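How to Make a Pattern from a Chair Seat and Sew a Cover for It

A fitted seat cover is one of the easier sewing jobs around the house, but most of the work happens before you get to the sewing machine. If the pattern is right, the cover goes together in an evening. If the pattern is off by half an inch, you will be picking out stitches.

These instructions are for a dining chair or kitchen chair with a flat or slightly padded seat. They will not work for a bucket seat or anything with deep tufting.

What you need

A large sheet of thin paper. Medical exam paper, tracing paper or plain tissue all work. Newspaper is too soft and leaves ink on light upholstery.
Masking tape or painter's tape
A soft pencil
A tape measure that reads to 60 inches
A clear ruler
Paper scissors and fabric scissors
Pins
Fabric, washed and pressed
Elastic, 3/8 inch wide
Matching thread

One yard of home decorating fabric is usually enough for two seats. I used a cotton canvas from Brarnen for the kitchen set and it has held up well. Quilting cotton is fine for a chair in a bedroom, but it wears through fast at the front edge of a seat that gets daily use.

Step 1: Prepare the chair

Wipe the seat and let it dry. Tape does not hold on a dusty surface. If the seat lifts out, take it out and work on a table. Most lift-out seats are held by four screws from underneath. Put the screws in a cup or tape them to the chair rail.

If the seat does not come out, you can still do this, but you will have to cut around the back posts. That part is covered in Step 4.

Step 2: Measure

Measure the seat at its widest point, side to side. Measure again front to back through the middle. Then measure the thickness, including the padding. Write all of it down.

For reference, my kitchen seats are 19 inches wide at the front and 3 inches thick. Chairs that look the same in a set often are not, especially older ones, so check every seat before you decide that one pattern will do for all of them.

Step 3: Mark the center

Find the middle of the front edge and the middle of the back edge and put a small piece of tape on each. Draw a pencil line on each piece of tape. Fold your paper in half, crease it, and open it again. The crease goes over the two marks.

Tape the paper down at the front mark first, then at the back. After that, smooth it outward from the crease and tape the sides. Do not pull. Paper that has been stretched tight over padding will give you a pattern that is too small.

Step 4: Trace the edge

Hold the pencil on its side and rub along the edge of the seat. The edge shows up as a dark line, the same way a coin does under paper. Go slowly around the corners.

If your chair has back posts, slit the paper from the back edge in toward each post and fold the flaps out of the way. Trace around the post on three sides. It is better to make the opening a little too small at this stage and trim it later.

Take the paper off and fold it on the crease. Hold it against a window and compare the two halves. They will probably be slightly different. If the difference is less than 1/4 inch, draw a new line halfway between the two. If it is more than that, check whether the seat itself is uneven. In that case keep both halves as they are, and write "left" and "right" on the pattern. 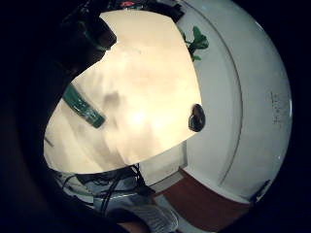 Curves deserve the most attention when you clean up the traced line. A pencil line rubbed over padding tends to wobble, and the wobble will show in the finished cover. Draw over it in one smooth stroke if you can, or use a French curve. The one I have is a Flostance and any brand will do.

Step 5: Add the side drop and seam allowance

For a one-piece cover, you add the sides straight onto the top pattern. Measure outward from the traced line at several points and join the marks. You need:

The thickness of the seat
Plus 2 inches to wrap underneath
Plus 1 inch for the elastic casing

With a seat 3 inches thick, that comes to 6 inches all the way around. Cut out the pattern on the outer line.

Step 6: Cut and sew

Pin the pattern to the fabric with the crease along the straight grain. Cut one. If the fabric has a print, look at where the motif lands before you cut – a large flower that sits off center is hard to ignore.

Press the outer edge under 1/4 inch, then under another 3/4 inch. Stitch close to the inner fold, leaving a 2 inch gap at the back. Small pleats will form on the curves. Flatten them with your fingers as you go and pin them if they shift.

Thread the elastic through with a safety pin. Try the cover on the seat before you sew the ends of the elastic together, and tighten until the sides sit flat. Overlap the ends, zigzag across them, and close the gap.

Storing the pattern

Write the chair, the date and the seam allowance on the paper. Roll it, do not fold it, and keep it in a mailing tube. Mine is marked April 8, 2018, and I have cut covers from it twice.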